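Horance Tasting Notes, read me first

Hello and welcome! Kevin Moriarty and I started this collection because we kept losing our little paper notes after every winery visit, and it has grown to 622 notes on wines from 3 wineries (Mendano, Nic Giolla and Tromia).
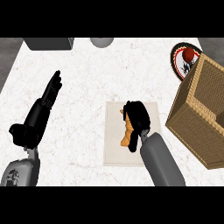
Each row is one wine on one visit, with the grape, the vintage, the price by the glass and whatever we felt like saying about it. Of these, 256 are reds, mostly from Mendano, where we are members and probably a bit too fond of the Merlot!

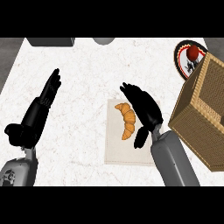 White marble countertop, seen from above.

The "drink by" column is our own guess, and the latest year in it is 2039. Blank prices mean we forgot to ask. Corrections are very welcome, just write to Rachid Samir.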